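The Long, Slow Return of Wallpaper

The first thing my wife and I did when we bought our house in Sustport was take down the wallpaper. There were five layers in the dining room alone. It took us most of March, two rented steamers and one marriage-threatening argument over a putty knife. When we were done we painted everything white, as our friends had, and sat down to admire a room that looked like the inside of a refrigerator.

Now the friends are putting wallpaper back up.

The store on Adams Street in Goltberg, which for years kept its sample books behind the grout, has moved them to the front window. There are 144 patterns in the main book. I took it home for a weekend and got as far as the herons. A good 50 of the choices are some kind of leaf: leaf on cream, leaf on navy, leaf so large that you would need a bigger house to see where it ends. Stripes get a few pages near the back, like relatives seated by the kitchen.

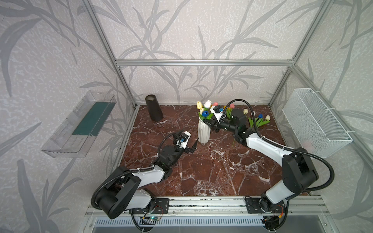
Home & Habit | By our Sustport correspondent | 07/01/2018

Leaves have always done well. People who would never water a fern will happily pay $67 a roll for a wall of them, and the wall asks for nothing in return. Gray stalks on a paler gray are the safe choice, the pattern you pick when one of you wanted a jungle and the other wanted to be left alone.

The new papers come with promises. The Keris line, which is what we ended up with, is sold as "peel and place." You peel it, you place it, and then you place it again, because the stalk on the left sheet has met the sky on the right one. The leaflet allows 20 minutes for a small wall. I would like to meet the small wall they had in mind. Ours has a window, a light switch and a corner that was square when Eisenhower was president, if then.

Old hands will tell you to hang the first strip with a plumb line and trust nothing else, least of all the ceiling. I trusted the ceiling. The plants in our hallway now lean gently toward the bathroom, as if there were better light in there.

We have decided we like it. Visitors say it feels very natural, and my wife has already taken the sample book out again for the dining room. I have hidden the putty knife.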